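**Overtone chanting circles** are group gatherings in which participants hold long vocal notes and shape the mouth and throat so that higher tones can be heard above the main pitch. They belong to the wider field of sound-based meditation and are usually open to people with no musical training.

## Format

A circle normally seats between nine and 70 people, on cushions or low chairs. A leader gives a starting note, often with a drone instrument such as a shruti box or tanpura. Participants breathe when they need to, so the group sound continues without a break. Vowels are changed slowly, most often from "oo" through "ah" to "ee", and a period of silence follows. 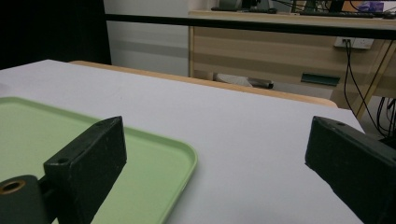
**Do participants need to be able to read music?**

No notation is used in most circles. Newcomers learn by listening to the group and copying the vowel changes at their own pace.

## Technique

The overtones are present in every sung note. Narrowing the lips or raising the middle of the tongue makes one of them louder than its neighbors. Beginners tend to hear the effect in other voices before they hear it in their own. A room with hard walls helps – carpet and heavy curtains absorb much of the upper range.

## The Nokenwood circle

The Nokenwood circle began as an evening breathwork class and took up overtone chanting when the class moved to Husteck Hall, a former grain store. It meets monthly from September to April. The hall holds 400, but regular sessions use only the east end.
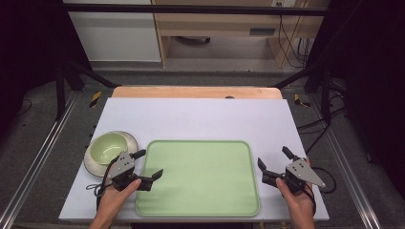
Its summer gathering is held outdoors at Valdebenito and has drawn crowds of 500. Because open air carries the upper tones poorly, the program there relies more on call-and-response chants and drumming, with overtone work kept for a small tent at dawn.

## Related practices

Throat singing in Tuva and Mongolia uses similar acoustics but is a solo performance art with its own styles and repertoire. Kirtan is also sung in groups, though its text and melody are central. The Skilau method, taught at Nokenwood in the winter months, combines humming with slow walking and uses no vowel changes.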